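책상 상판 배선구멍, 꼭 있어야 하나요?

목공가구 게시판 > 책상/테이블

작성자: 나무결만봄
조회 486

작업실에 둘 테이블 알아보는 중입니다. 밝은 색 나무 상판에 모서리 둥글린 걸로 거의 정했는데, 상판 뒤쪽에 동그란 배선구멍이 하나 뚫려 있네요. Teltodbridge에서 나온 건데 구멍 없는 버전은 주문 제작이라 300유로 더 달라고 합니다. 구멍 하나 안 뚫는 데 돈을 더 받는다는 게 도무지 납득이 안 가서요. 상세페이지에는 "깔끔한 배선 정리"라고 크게 써 놨던데 정말 그 구멍으로 깔끔해지는지 의심스럽습니다. 쓰시는 분들 얘기 좀 들려주세요.

댓글 1
모서리라운드
저는 잘 씁니다. 모니터선이랑 스탠드선 내리면 끝이에요. 없으면 선이 책상 뒤로 줄줄 넘어가는데 그게 더 보기 싫던데요.

댓글 2
나무결만봄 (작성자)
벽에 붙여 쓰시는 거죠? 저는 방 한가운데 놓을 거라 사방에서 다 보입니다. 구멍으로 내려가 봐야 상판 밑에서 대롱거릴 것 같은데요.

댓글 3
모서리라운드
밑에 선 트레이 달면 됩니다.

댓글 4
톱밥냄새
트레이는 또 따로 사야죠. Britgate 트레이 달아봤는데 나사가 짧아서 두 달 만에 한쪽이 내려앉았습니다. 제조사가 구멍만 뚫어 놓고 배선 정리라고 부르는 건 좀 뻔뻔하다고 봅니다. 캡도 싸구려면 헐거워져서 팔꿈치에 걸려요.

댓글 5
회색카펫
선 얘기만 나오는데 저는 바닥이 더 걱정되네요. 카펫 위에 놓으실 건가요? 작업물에 따라서는 구멍으로 나사며 지우개 가루며 다 떨어지고, 카펫에 박히면 못 찾습니다. 저는 결국 구멍 위에 책을 올려놓고 삽니다.

댓글 6
나무결만봄 (작성자)
네, 회색 카펫입니다. 그건 생각 못 했네요. 그럼 막고 쓰는 구멍에 값을 치르는 셈인데 점점 마음이 식습니다.

댓글 7
Trornville공방
구멍 없는 쪽이 비싼 건 그럴 수 있습니다. 상판을 뚫린 채로 들여오는 업체면 한 장만 따로 빼는 게 일이거든요. 바가지라고 단정할 건 아닙니다. 다만 300은 저도 과하다고 생각합니다. 저라면 100도 안 받겠어요.

댓글 8
톱밥냄새
파는 쪽 입장은 알겠는데 사는 사람이 왜 그 사정까지 봐줘야 합니까. Manole 쪽은 구멍 유무 상관없이 463유로로 같습니다. 작년 5월에 문의했을 때 얘기라 지금은 다를 수 있어요.

댓글 9
모서리라운드
Manole은 모서리가 각져 있잖아요. 작성자님은 둥근 걸 원하시고. 그리고 작년 가격을 지금 들고 와서 비교하는 건 좀 그렇습니다.

댓글 10
톱밥냄새
그래서 다를 수 있다고 썼는데요.

댓글 11
회색카펫
두 분 다 진정하시고요. 작성자님, 상판 색은 실물로 보셨나요? 밝은 나무색은 사진이랑 차이가 큽니다. 저는 베이지인 줄 알고 샀는데 받아 보니 노란 기가 돌아서 한참 속상했어요.

댓글 12
나무결만봄 (작성자)
실물 보고 왔습니다. 색은 연한 베이지고 결이 가로로 흐릿하게 들어가 있어서 마음에 들었어요. 결이 너무 진한 건 금방 질리더라고요. 모서리도 둥글어서 지나다니다 허벅지 찍을 일은 적겠다 싶었습니다. 구멍은 짙은 회색이고 작은 편인데, 한가운데가 아니라 오른쪽 위로 치우쳐 있어서 그게 또 거슬립니다. 왜 하필 거기인지 물어보니 "보통 그쪽에 많이 뚫는다"는 대답뿐이었고요.

댓글 13
Trornville공방
한쪽에 있는 게 낫습니다. 가운데 있으면 넓은 작업 펼칠 때 걸려요. 한가운데 두고 쓰실 거면 의자 위치를 반대로 잡아서 구멍을 먼 쪽으로 보내는 게 일반적이고요.

댓글 14
종이접는밤
저는 구멍보다 테이프 자국 얘기를 하고 싶네요. 상판 가장자리에 위치 표시한다고 테이프 붙였다가 떼는데 끈끈이가 남아서 고생했습니다. 매장에서는 "잘 떨어진다"고만 하는데 오일 마감이면 믿지 마세요. 붙여야겠으면 안 보이는 데에 하루 붙여 보고 결정하시길.

댓글 15
모서리라운드
그건 테이프 탓이지 상판 탓은 아니지 않나요. 종이테이프 쓰면 괜찮던데.

댓글 16
종이접는밤
종이테이프도 여름 지나면 똑같습니다. 한 철 붙여 두고 다시 얘기해요.

댓글 17
나무결만봄 (작성자)
의견 감사합니다. 추가금은 안 내기로 했습니다. 구멍 있는 걸로 가되 캡을 하나 더 달라고 해볼 생각인데, 줄지는 모르겠네요. "배선 정리"라는 말은 여전히 안 믿습니다. 테이프는 일단 귀퉁이에 조금만 써 보겠습니다. 마감이 뭔지 매장에 다시 물어보고 답 오면 여기 적을게요. 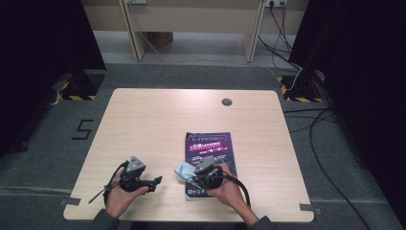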